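Site visit report: open afternoon at Durel
Ashraful Cassim
Module: Automation in Practice, group 3

I picked Durel for my site visit mostly because it was one bus ride from campus, and I'm glad I did. They do handling systems for small and awkward products, and every November they open up the workshop for an afternoon so students can walk around and bother the engineers. Our group had 16 people, which was a bit of a squeeze in the smaller rooms, but everyone got to see what they wanted in the end.

We started in the big hall with the Thambiah line. It's a packing cell with two arms that pick pouches off a belt and drop them into trays, and it is loud! The engineer who showed us around had to stop talking every time the tray changer went. I had read the brochure before the visit and expected the arms to be the hard part, but she spent nearly all her time on the trays. If a tray comes in slightly bent, the whole cell stops and waits for a person to come and sort it out. She said that was 70 percent of their stoppages last year. I wrote that down and underlined it twice, because our own class project has a tray in it and we've been treating the tray as a solved problem.

After a coffee break we were split up, and I went with the half that got to see the soft handling bench. They call the project Prirnadon (I asked three times how to spell it). The idea is to pick up things you don't want to mark or scratch, so they've been trying different coverings on the gripper fingers. I liked this part best. It felt a lot closer to what we do in our own lab – somebody has an idea, somebody finds some cloth, and you see how it goes.

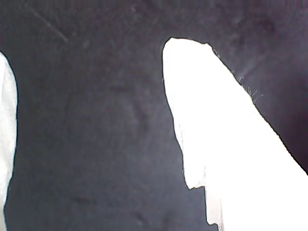 I asked how they choose the covering, and the answer was longer than I expected. A thick one is kinder to the part but you lose track of where the fingertip really is, so closing on something small gets harder. A thin one wears through. Cloth can also shed, and then you've got fluff on a product that was supposed to stay clean. They keep a notebook of every material they've tried, with a column for how it grips and another for how annoying it is to put on. I would have happily read the whole thing.

We also talked about cameras, since a few of us are doing the vision option. White fingers are hard work if the exposure is set for something dark, and you can lose the detail you need. One of the engineers told us to fix our lighting before touching any code, which I'm passing on here for the benefit of my lab partner.

The last stop was Endosora, the scheduling software they use to decide which cell runs which job. I'll be fair and say I was getting tired by then, and it was mostly a screen with colored bars on it. The part I did follow was about changeovers. Swapping a set of fingers takes nine minutes if everything is laid out ready, so they group the jobs that can share a set – simple, but our group had never thought to plan for it.

For our project I'd like us to do two things with this. First, test with a few bad trays on purpose and write down what happens. Second, try at least one fabric covering on our own gripper before we order the rubber pads. I've already asked the lab tech about scraps and she has a box of them under the bench by the sink, so we can start on that next week.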